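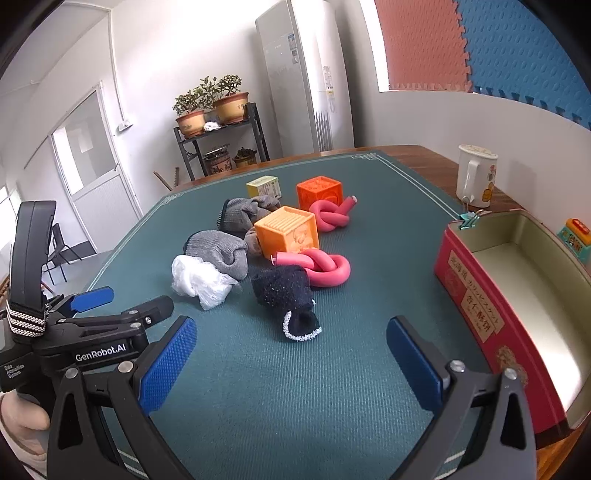 The lost property from the Preltomwood ferry had to be gone by six on Wednesday, and by four Merja Väisänen had managed to throw away one glove.

She had then gone and got it back out of the bin, so strictly speaking she was on none.

"They're gloves," said Tomić from the doorway. He had been given the job of carrying the boxes down to the van and was finding that there were no boxes to carry. "Grey gloves. Who comes back for grey gloves?"

"Someone with cold hands."

"It's been in the cupboard since October. They've either bought new ones or got used to it."

Merja pulled the two gloves out flat on the green mat and looked at them. They were knitted, they were the same grey, and the ledger had them down as two separate entries, 11 days apart. Either one careful person had lost a pair very slowly, or two careless people had lost one each and were both at home now, keeping the survivor in a drawer. She didn't like to put them together until she knew. It seemed forward.

The office at Jumier Landing had been keeping things for the ferry company for as long as there had been a ferry company, and the rule was that everything stayed for a season and a bit. The bit had never been defined. Under Merja it had grown to take in most of the following season, and then the one after, until head office in Brenine sent a letter mentioning the figure of 1,080 items and using the word "archive" in a way she thought was meant to hurt.

So now there was a van, and a form. The form had a column for Disposed and a column for Retained, and the second column was much narrower than the first.

"What about the cubes?" said Tomić.

"What about them?"

"They're orange cubes."

"I can see that."

"I mean they're not anything. You can't do anything with them."

Merja picked up the one with the little figure standing out on its front. She had taken it in herself, from a deckhand who had found it under a bench on the late crossing, and she had rubbed her thumb over that figure during a good many telephone calls. She had grown to think of it as a sort of colleague. The other cube had only patterns, and she had never warmed to it to the same degree, but you couldn't send one and keep the other. There would be an atmosphere.

"A child is missing these," she said.

"That child's got a job by now."

"Then he'll want something for his desk."

Tomić sat down, which she took as progress, and reached for one of the pink foam things. They were tubes, each tied in a knot, and they had arrived in the same carrier bag with no note. The ledger said "Foam, pink, knotted (2)" in her own handwriting and then, in pencil, a question mark. She had rubbed out the question mark once, in a confident mood, and later put it back.

"Did you knot them or did they come like this?"

"They came like that."

"Have you ever tried undoing one?"

"It isn't mine to undo."

He turned it over, looked down the open end as if there might be a view, and began to pick at it. Merja let him get as far as lifting one loop.

"Tomić."

He put it down.

The small yellow box was the last of them. It was cardboard, printed in green and something darker, and in three years neither of them had opened it, on the grounds that it was private. Tomić had shaken it, which was different. He said it had sounded like a box.

At twenty to six the van driver came up the stairs himself to see what was keeping everybody. He was a large man with a clipboard. He had already done two landings that afternoon and at the last of them he had been handed 124 umbrellas and a tuba, so he wasn't in the mood for a table.

"Is this all of it?" he said.

"This is the difficult part," said Merja. "The rest is next door."

He looked at the table for a while. Then he leaned over it, and his face did something complicated.

"Where did you get that glove?"

"Which?"

"The one at the back there. With the stripy cuff."

Merja already had the ledger open. She uncapped her pen, turned to a clean line and pushed the chair out for him with her foot.

"Can you describe it?" she said.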